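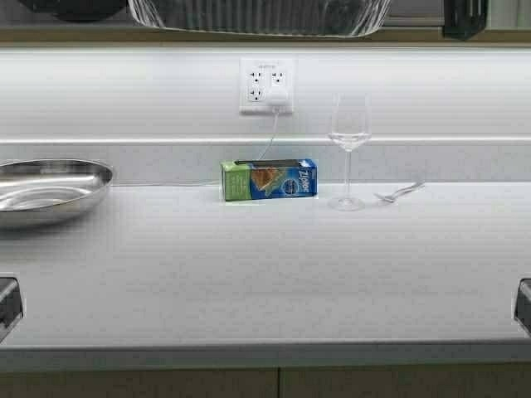

September 27, 2020
Posted by Kadlec
7 min read

Thread on why dry food goes stale in plastic bags, and what the plastic has to do with it. Mostly about water vapour. Some oxygen near the end.

Every plastic film leaks. There don't have to be holes in it. Water molecules dissolve into one face of the film, work their way through between the polymer chains and come off the other face. The process is called permeation and you can't stop it, only slow it down.

The figure quoted for a film is its water vapour transmission rate, usually in grams per square metre per day. It means very little without the temperature and humidity of the test. Warm and damp gives a much bigger number than cool and dry. When two data sheets disagree about the same film, read the test conditions before anything else.

Thickness matters in a simple way. Double the thickness of a plain film and you roughly halve the rate. With coated or layered films it doesn't work like that, as nearly all the resistance sits in one very thin layer and the rest is there for strength or sealing.

Polyethylene is what most food bags at home are made from. It is quite good against water vapour and poor against oxygen. Nylon is the other way round. Polyester is middling at both. A great many food packs are two or three of these stuck together, each covering for the others.

Metallised film is plastic with a very thin coat of aluminium put on in a vacuum. It is not foil. Foil is rolled metal, much thicker, and in good condition lets almost nothing through. Metallised film lets through a little, and more once it has been creased.

Creasing is underrated as a cause of trouble. Fold a metallised pack hard, fold it back, do it again the next morning, and the metal layer cracks along the line. Foil gets pinholes where two folds cross. A pack rolled down and clipped in the same place every day is not the pack you bought.

Lab people test for this by twisting and crushing a sheet over and over and then measuring it again. I've never seen the result printed on a bag of oats.

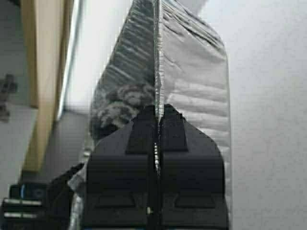
Seals next. A heat seal is two layers of film melted together under pressure. Get the heat right and the seal is about as good as the film. Too cool and the layers only tack together and peel apart. Too hot and the film thins out beside the seal, so it tears there later.

The worst thing for a heat seal is dust. Flour, milk powder, ground spice. A few grains caught between the layers make a channel, and a channel is a real hole with air moving through it. Air movement beats permeation by a long way. It is why a powder pack sometimes has a very wide seal: more width for a channel to get lost in.

If you seal bags at home, wipe the inside of the mouth with a dry cloth first. Then seal it twice, with a small gap between the two lines. The second line takes a moment and covers most bad luck with the first.

Slide and press closures are a different matter. A press closure is a ridge pushed into a groove. Along the length it holds well. At the two ends, where the track is crushed flat into the side seam, it often doesn't. Sliders tend to be a bit worse, as the slider itself has to park somewhere and the track is open underneath it.

Easy check: close the bag with some air in, hold it under water and press. If bubbles come out of a corner, you have found your leak. Dry it properly before you put food back in.

No bubbles doesn't mean no leak, only that there isn't a large one. For biscuits that is fine. For yeast you want to keep over winter I would use a jar.

Jars. Glass doesn't let water vapour through at all in any sense that matters in a kitchen. So the jar is only as good as the lid. Rubber ring and clip: good, until the ring hardens. Metal screw lid with a soft liner: good, if the rim is clean and not chipped. Cork: poor, however nice it looks. Ground glass stopper with nothing on it: worse than people expect.

Now the food side. What decides whether something is stale is not how much water it holds but how tightly it holds it. The term is water activity. Pure water is one, bone dry is nought, and anything left open in a room drifts towards the humidity of that room. Crackers lose their snap at quite a low value. Dried beans hardly notice.

Some foods gain water and some lose it, in the same cupboard on the same shelf. Crackers go soft. Brown sugar goes hard. Both are heading for the same water activity from opposite sides. Put them in one sealed tin and they will settle between themselves, to nobody's benefit except possibly the sugar's.

Raisins and bran flakes in the same box is the trade's version of the problem. The raisins want to dry, the flakes want to stay dry, and the water moves from one to the other. One fix is to coat the raisins. Another is to add something like glycerol, so the fruit stays soft at a lower water activity.

Some sums. I weighed a 700 g lot of plain flour from the mill shop in Clokthorpe in December and put it in an ordinary polyethylene bag, closed with a press strip. Kitchen at 23 °C by day, cooler at night. It gained weight slowly, then lost some again when the heating came on properly. Flour follows the room. The bag only delays it.

The delay is useful though. A house swings between damp and dry over a day, mostly from cooking and washing. A bag smooths that out, so the food sees the average and misses the peaks. For flour that is all you need. For anything crisp the average is already too damp.

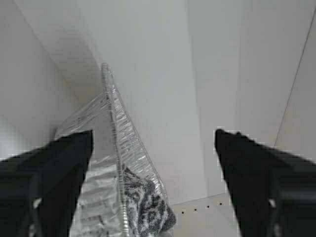 Clear plastic bag, crumpled.

Surface area is what catches people out. The rate is per square metre of film, so a big bag with a handful of rice in it gains water nearly as fast as a full one, and shares it among far fewer grains. Decant into smaller bags as you go down, or roll the empty part up tight and clip it close to the food.

Squeezing the air out does less than you'd think. Air in a room holds very little water by weight. The headspace in a bag might carry enough to matter to a pinch of saffron, not to a kilo of pasta. The gain from squeezing is against oxygen, and in taking up less shelf.

Opening the bag is the same argument. One opening swaps one lot of air. If you're quick it is close to nothing. Leaving it open on the side while you make supper is another thing, more so with a pan boiling next to it.

Steam is the real enemy in a small kitchen. The cupboard over the hob is warm and damp, and both push the transmission rate up. The cupboard over the kettle is the same. Low down on an inside wall is best. Outside walls get cold, and cold walls sweat.

Don't shake a spice jar over a pan. The steam goes straight up into it and the powder cakes by the end of the month. Tip some into your hand or a spoon first.

Desiccants. Silica gel takes up a fair share of its own weight in water, more in damp air and less in dry. I keep a 30 g sachet in the tin with the crackers. The orange sort changes colour when it is full. It can be dried out in a low oven if the packet says so, and some packets will melt, so check.

Rice in the salt cellar works poorly. Rice at room humidity already holds its share of water. Dry it in the oven first and it will take some up, slowly. Mostly what it does is break up the lumps when you shake it, and for salt that may be all you were after.

Oxygen, as promised. It matters for anything with fat in it: nuts, wholemeal flour, ground coffee, crisps. Thin high-density polyethylene can pass up to 2,000 cubic centimetres per square metre per day. A thin layer of EVOH brings that down enormously, provided it stays dry. Get EVOH wet and it lets oxygen through far more easily, so it is nearly always buried between two layers of something that keeps water off it.

So a plain clear bag of walnuts will go rancid with the seal in perfect order. The nuts will be crisp and taste of old paint. People blame the seal. The seal is fine, the film was never meant for the job.

Cold slows it down. Nuts keep well in the freezer in a thick bag, far better than in a thin bag in a cupboard.
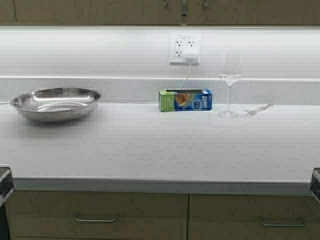
Puketti replies that the freezer ruined a whole bag of ground coffee, which came out clumped and tasting of onions, and asks whether the film was to blame for that too.

Partly. Smells pass through polyethylene quite easily, and onion is among the worst. The clumping is more likely from opening the bag while it was cold. Room air meets cold coffee and the water condenses on it. Let the bag come up to room temperature closed, then open it.

For coffee I'd freeze in small lots, one lot out at a time, none going back in. A jar for preference. If it has to be a bag, use the thickest you have and keep the onions in another drawer.

Someone in Mundton also asked about washing and reusing freezer bags. The film itself doesn't mind. The closure track does wear, and the corners go first. Do the water test again after each few washes, and keep any that fail for things like clothes pegs.

I left out vacuum bags. They need a thread of their own, mainly about what sharp pasta does to nylon.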